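Subject: [handling-practice] Re: Draft 2 of the wrist marker and hand demonstration guidance

To all list members,
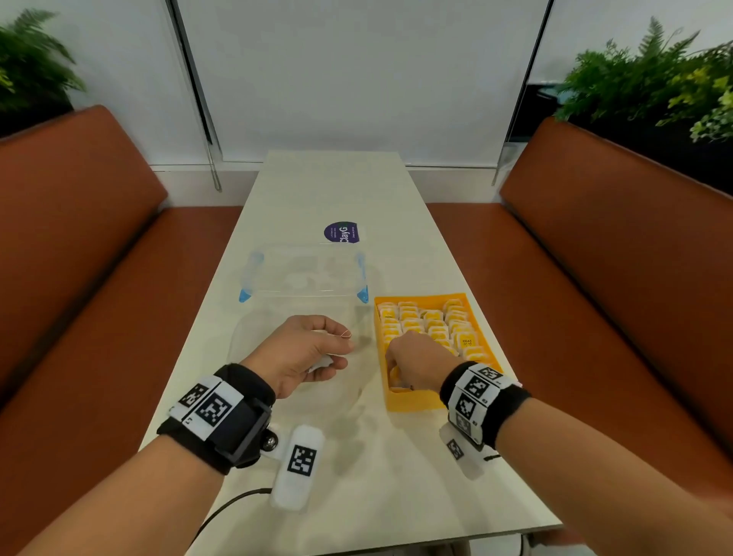 The working group on hand demonstrations has reviewed the comments received on draft 2, and this message sets out our replies. The section that drew the most discussion is section 4, which covers small packaged goods handled at a table by a person wearing instrumented wristbands. The message from the Melov site is quoted in part, as it raised most of the points that other members also raised.

> Our operators have been working to draft 2 for the whole of November.
> We support the document in general but ask for clearer wording in
> four places.
>
> First, section 4.2 says that markers must be "fully visible at all
> times." This cannot be met when a person reaches into a box or turns
> the wrist to pinch something small. We would like a rule that people
> can follow.
>
> Second, the draft is silent on rings and other jewelry. Claltent asks
> operators to remove rings. We do not. The recordings from the two
> sites are then pooled, and we would like one rule for both.
>
> Third, cables. The draft says that they should be "managed." Please
> say what this means.
>
> Fourth, we would like to know whether an open box of wrapped packets
> counts as one object or many for the object sheet.

On the first point, the group agrees that the present wording is too strict. Section 4.2 will now read: "The wristband shall be fitted so that its marker plate faces the head camera when the forearm rests on the table in the starting position. Brief loss of view during a reach or a turn of the wrist is acceptable. The operator shall not change a natural movement in order to keep a marker in view." Where a hanging tag is worn in addition to the plate, it should be attached so that it can swing freely without touching the goods. A tag that falls below the edge of the table during a reach need not be treated as a fault.

On the second point, members were divided. The view of the Histik site was that rings alter the look of the hand and should be excluded. Other members pointed out that the people whose work we wish to learn from do wear rings, and that a collection made only with bare hands would be a poor guide to ordinary homes and shops. The group has decided to permit plain rings that do not catch on packaging. The presence of a ring, and the hand on which it is worn, shall be entered on the session sheet. Bracelets and watches remain excluded, as they interfere with the fit of the wristband.

On the third point, section 4.5 will be rewritten. A cable may cross the table surface, provided that it lies to the outside of the working area and does not pass between the hand and any object to be picked up. There must be enough slack for the operator to reach the farthest object without pulling on the sensor housing. Mounting screws shall be checked by hand before each session. Taping a cable to the skin or to a sleeve is not permitted.

On the fourth point, a box of packets is to be entered as one container and one item type, with the number of packets written beside it. If packets of more than one kind are mixed in the box, each kind takes its own line. The object sheet has been extended from 100 lines to 200 to allow for this. Any printed word on the packaging may be copied to the sheet as it appears. Operators are not asked to guess at text that is too small to read.

The group has also added a short section on clear plastic, following a separate note from Espiritu. Transparent containers and lids on a pale table are hard to make out in recordings, and a lid laid flat may be missed altogether by those who label the material later. The new text, section 4.7, reads as follows: "Where a transparent container is used, its lid shall be listed as a separate object, and its resting place at the start of the session shall be noted. Operators shall not add stickers or colored tape to a container to make it easier to see." The same section will ask that thread, string and other very thin items be listed even when they are held in the fingers at the start.

Two matters remain open. The group has not settled whether public or shared seating areas, such as fixed benches with a table between them, need a written site agreement of their own. Nor has it settled how much shadow from the forearms is acceptable on the work surface. Members with experience of either are invited to reply to the list.

Draft 3 will be posted to the usual folder once the revised wording has been checked against the glossary. Sites may continue to work to draft 2 until then, except that the new wording of 4.2 may be applied at once.

For the working group,
The Secretariat
handling-practice list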